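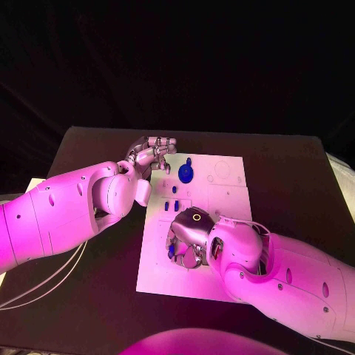 Dehua Zheng objected, when an earlier version of these notes was circulated, that a peg board teaches very little about fit unless the student is made to write down which piece was tried in which place. The objection was accepted, and the record sheet is now a required part of the session.

# Session Notes: Pieces, Slots and Fit

Unit 2 of the Stundthorpe course in assembly tasks
October 10, 2018

## Purpose

The session introduces students to simple insertion work. A peg board is a flat board with places marked for loose pieces, each place made to accept one shape. Students are expected to leave the session able to describe a piece, find its place, and state what must line up before the piece will go in.

## Terms

- **Piece:** any loose part that belongs on the board. Pegs, blocks and knobbed rounds are all called pieces in the record sheet.
- **Slot:** an opening or outlined area meant for one piece.
- **Plate:** a raised area of the board that may carry one or more slots.
- **Clearance:** the difference in size between a slot and the piece that fits it.
- **Seating:** the condition of a piece that has gone fully into its slot and rests without tilt.

Students should use these terms in all written work. "Hole" is acceptable for a round slot.

## Grip and approach

A small peg offers little surface to hold. It should be taken near the top, leaving the lower end free to enter the slot. A block is held across its two long sides, and its corners must be turned to match the outline before it is lowered. A round piece with a knob is held by the knob; it needs no turning, but it must be centered.

In all three cases the piece is brought over the slot first and lowered second. Sliding a piece across the board until it drops is recorded as a separate method and is not graded as an insertion.

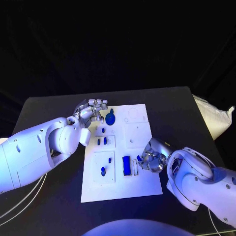 *Figure 2. Board with blue pieces and raised plates. The rectangular block lies beside an empty slot outline.*

## Common errors

Tilt is the error seen most often. A peg that enters at an angle will bind against the wall of the hole, and pressing harder makes the binding worse. The student should lift the peg, straighten it and begin again.

The second error is choosing by eye alone. Two pegs may look alike and differ in width. Students should compare them side by side before the first attempt.

## Exercise

Work in pairs. One student handles the pieces and the other keeps the record. The time allowed is 20 minutes, after which the pair change places and repeat the work.
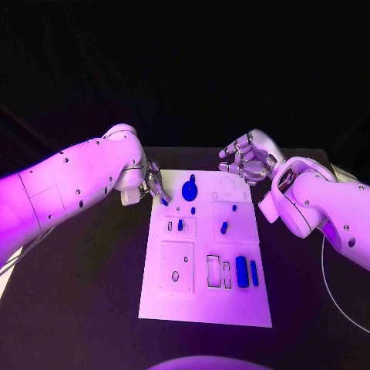 For each attempt, the recorder writes the name of the piece, the slot chosen, and one of three results: seated, tilted or refused. Attempts that are abandoned before the piece touches the board are left out. Sheets are to be handed in before leaving the room.

## Reading

Hirano course reader, page 17, on clearance and the naming of parts.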